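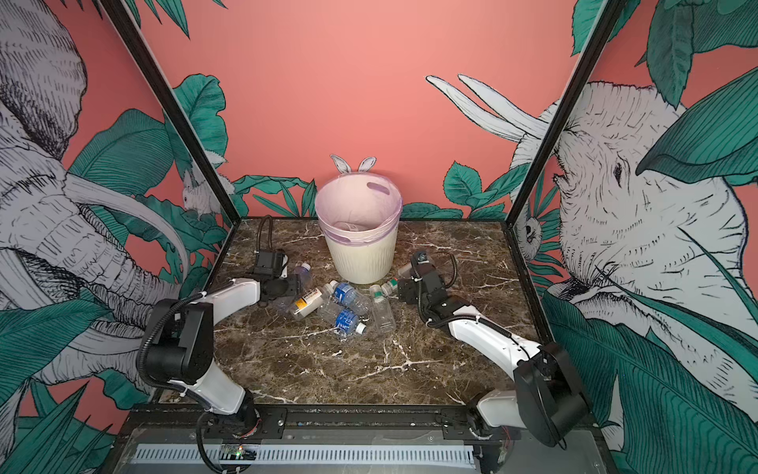

Brovia round bin with pink liner and paper ears, on a marble-patterned top.

Brovia is a small round trash bin for empties and dry waste. The outer wall is ribbed; the body has no lid and no pedal. Paper ears attach behind the rim and lift off for cleaning.
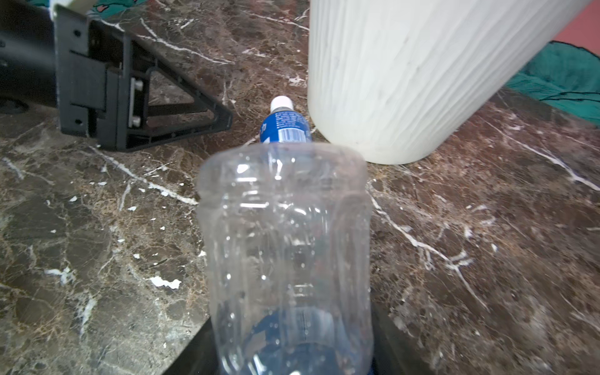
Empty the bottles before they go in - leftover liquid collects in the liner fold. Caps may stay on. The rated load is 4 lb. Fold the liner over the rim before first use and change it when the load reaches the rim.

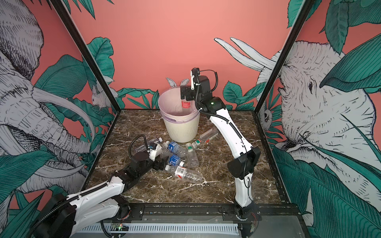 Barbara Pietrzak: Ours takes more bottles if they go in neck down. Crushing them first helps too, but it's noisy in a small kitchen.

Liners are sold in rolls of 10.

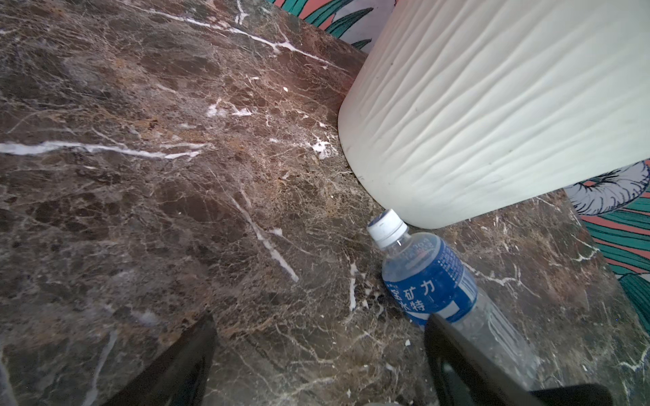
Clean the outer wall with a damp cloth and mild soap. Do not use abrasive pads. On a heavily veined dark top, small pale crumbs are easy to miss among the specks, so wipe the surface before setting the bin down.

Related items
Voltero liner roll
Górecki bottle rack
Kivthorpe counter mat 720

Contact - Copyright Brovia - Back to top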